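Robot Manipulation Lab, Handout 3: Comparing Cameras for Door and Sink Tasks
Instructor: Rory Tennant

Last session we swapped grippers. Now we get to my favorite part: leaving the arm alone and changing only what it sees! A camera that does beautifully over a tabletop can be surprisingly poor in a doorway, and the simulator lets you find that out before lunch (and without scratching anybody's paint).

You'll test 2 virtual cameras, the Tratard wrist model and the Arkmont head model, in the same simulated rooms. Start with the room that has the open door and the pedestal sink.

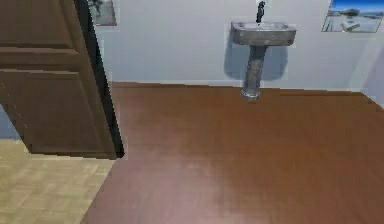

For each camera, run 200 episodes with the Grirkura controller at its default gains. Keep the seed at 29 for both, please, or the comparison falls apart. Log the success rate and the distance at which the detector first locks onto its target.

Watch what glossy floors do to the depth estimate. Gregor Cowie's group saw their wrist camera drift badly near reflections, and I'd love to know if yours does too.

Plots are due May 17, 2026. Read the MacAulay notes on field of view first, especially the part on tall objects seen from low down.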